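Dezembro de 2020

Dia de passagem de comando. O velho brigadeiro entregou a bandeira ao novo brigadeiro, que a devolveu ao porta-bandeira, que era quem a tinha trazido, e por isso estivemos todos de pé na parada de Fagerlund durante uma hora e tal, com um vento que entrava pelas mangas. Sou tradutor civil. Não me mandam pôr em sentido, mas a gente acaba por ficar, por contágio.

O discurso do novo homem tinha onze páginas em inglês e doze em português, e a culpa da página a mais é minha. A palavra "deterrence" aparecia em todas. Já a traduzi por dissuasão, por efeito dissuasor, por capacidade de dissuadir, e hoje, na página sete, com os dedos gelados, saiu-me "desencorajamento", que parece coisa que se faz a um sobrinho que quer ser actor. Nenhum dos meus leitores se queixou. Desconfio que os meus leitores são dois e que um deles arquiva.

O que ele disse, espremido: que vai continuar a política do antecessor. O antecessor, há três anos, na mesma parada, disse que ia continuar a política do antecessor dele. Traduzi os dois e podia ter poupado trabalho copiando parágrafos inteiros. Copiei um.

Depois houve croquetes. O Bahman Sadeghi, que faz os mapas, apanhou-me junto à mesa para me explicar a história de Flustunska outra vez. O exercício de Julho foi lá, na margem norte do lago, com até 3000 homens segundo o comunicado. O comunicado do outro lado falava de uma invasão ensaiada. O nosso falava de uma actividade de rotina, de natureza defensiva, e eu passei uma tarde inteira a tentar que "rotina" não soasse a mentira em português. Não consegui. Há palavras que já vêm estragadas da fábrica.

O Bahman diz que o problema está no mapa. No mapa antigo a ponte de Fonberg fica do lado de cá, no novo fica a meio, e a meio de uma ponte ninguém sabe que continência fazer. Ele propôs uma nota de rodapé. O gabinete respondeu que as notas de rodapé não cabem na escala. Vai daí, pediu uma escala maior e mandaram-lhe um formulário, o 258, que serve para requisitar mobiliário. Preencheu-o na mesma. Está à espera de uma ponte ou de um armário.

À tarde, reunião sobre o Lasis. O Lasis é o sistema novo onde temos de meter todos os documentos traduzidos, com nível de classificação, língua de partida, língua de chegada e um campo chamado "finalidade". Eu escrevia sempre "ser lido". Pediram-me com bons modos que deixasse de escrever isso. Agora há uma lista de opções e nenhuma se parece com ler. Escolho "apoio", que dá para tudo. O rapaz da informática garantiu que o sistema aguenta qualquer coisa e nesse momento o projector apagou-se, coitado, sem qualquer ligação ao Lasis, mas fez efeito na sala.

O meu documento número 1002 deste ano é uma ementa. Fica registado. Foi classificada como reservada porque vinha no mesmo envelope que o plano de lugares, e o plano de lugares dizia quem ficava ao lado de quem, e isso, num jantar com três delegações que não se falam, é informação sensível. Portanto há um arroz de pato que só pode ser aberto por pessoal credenciado.

Ao fim do dia telefonou a minha irmã a perguntar se ia haver guerra. Pergunta-me isto de cada vez que muda um general e vê dez segundos na televisão. Disse-lhe que não sabia, que eu era a pessoa que decidia entre "firmeza" e "determinação". Ela quis saber qual era a diferença. Firmeza é quando não se mexe nada, determinação é quando se pede mais dinheiro. Riu-se, e depois perguntou outra vez se ia haver guerra, com a mesma voz de antes, e eu disse que não, que não ia.

Fiquei a pensar nisso no comboio. Os jornais de lá chamam falcão ao novo. Os de cá chamam-lhe prudente. Estive a dois metros dele e pareceu-me um senhor com sapatos apertados, que mudava o peso de um pé para o outro sempre que a banda recomeçava. Dele sei pouco mais. Agradeceu-me a tradução sem a ter lido, o que é natural, não sabe português, e apertou-me a mão com força, ou com firmeza, ou com determinação.

Ainda tenho o comunicado final para rever amanhã antes das nove. Tem 50 linhas e uma frase com quatro "reafirma". Queria cortar dois. O gabinete jurídico diz que cada um reafirma uma coisa diferente, e eu fui ver, e reafirmam todos a mesma.

Jantei sopa em pé, ao balcão. Devia ter trazido croquetes.

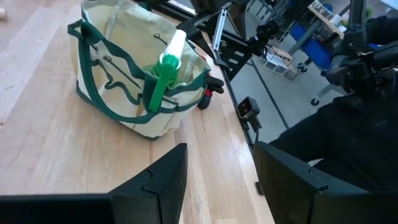
Saco de lona com debrum verde e um borrifador no bolso da frente.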